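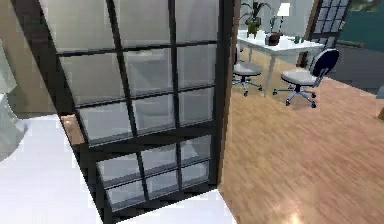

Section 4: Setting up the Ulira humidity monitor

The Ulira measures relative humidity and air temperature in one room and sends the readings to the Fundex base unit. A home can have up to 16 monitors on one base unit. Set up the base unit first (Section 3) and leave it plugged in while you work through the steps below.

What you need

The monitor, with the battery door removed
Two AA alkaline batteries (not supplied)
The mounting plate, two screws and the adhesive pad
A pencil and a small level

Choosing a location

1. Pick an inside wall if the room has one. Outside walls run colder in winter and the monitor will read high.

2. Hold the monitor at chest height and check that air can reach all four sides. Leave at least 4 inches between the monitor and any shelf, curtain or door swing.

3. In a bathroom, mount the monitor on the wall farthest from the shower. Do not mount it inside the shower enclosure or above a radiator.

4. In a bedroom or dining room, keep it out of direct sun. Check the spot in the morning and again in late afternoon before you drill. 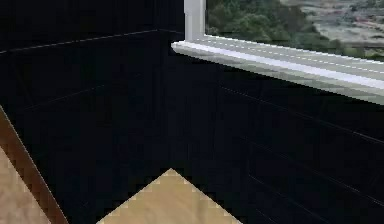

5. Mark the two screw holes through the mounting plate with a pencil. Use the level. The monitor works at any angle, but the display is hard to read if the plate is crooked.

Note: On paneled walls, place both screws on the same board. If the plate spans a seam it can rock, and the monitor may drop off when the battery door is opened.

Caution: Turn off power to the circuit before drilling near a switch or outlet. Do not drill directly above or below one.

Inserting the batteries

6. Slide in both batteries, negative end first. The display shows all segments, then the software version, then two dashes.

7. Leave the monitor alone for 15 minutes. The sensor needs this time to settle, and any reading before then should be ignored. Breathing on it or holding it in your hand will start the settling period over.

8. Close the battery door until it clicks.

Caution: Do not mix old and new batteries. Do not use rechargeable cells, which run at a lower voltage and will bring on the low battery symbol early.

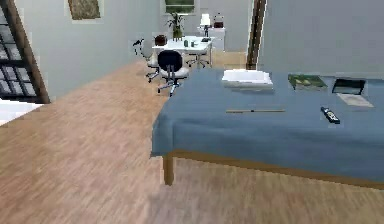
Page last changed: December, revision 3

Pairing with the base unit

9. Bring the monitor within 3 feet of the base unit.

10. Press and hold PAIR on the base unit until the green light blinks.

11. Press the button on the back of the monitor once. The two dashes on the display change to a channel number.

12. Write the channel number and the room name on the label inside the base unit cover. You will need this if you ever replace the monitor.

13. Carry the monitor to its location and hang it on the plate. Wait for the signal bars to appear. One bar is enough for normal use.

If no bars appear, move the base unit before you move the monitor. Metal shelving, a refrigerator or a foil-backed wall between the two will block the signal. The Cuesta repeater (sold separately) can be added partway along the path; see Section 6.

Setting the alert levels

14. Press MODE until HI flashes. Use the arrows to set the upper limit. The factory setting is 60 percent.

15. Press MODE again for LO and set the lower limit. The factory setting is 30 percent.

16. Wait for the display to stop flashing. The new limits are saved.

Note: In bathrooms the upper limit will be passed every time someone showers. Turn on the delay setting (MODE, then both arrows together) so that the alert sounds only if the humidity stays high after the room has had time to clear. 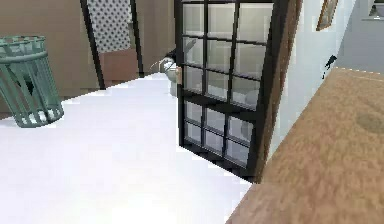
Written by Margit Björklund, product documentation, Fledstead

Care and cleaning

Wipe the case with a dry cloth. Do not use spray cleaners, glass cleaner or air freshener near the vents, as the residue coats the sensor and the readings will drift. If you are painting or varnishing a room, take the monitor down and keep it in another room until the smell has gone.

Dust the vents twice a year with a soft brush. Do not use compressed air.

When the low battery symbol appears, replace both batteries within two weeks. The channel number and alert levels are kept while the batteries are out, so you do not need to pair the monitor again. Repeat steps 6 to 8 only.

Used batteries should go to a local collection point.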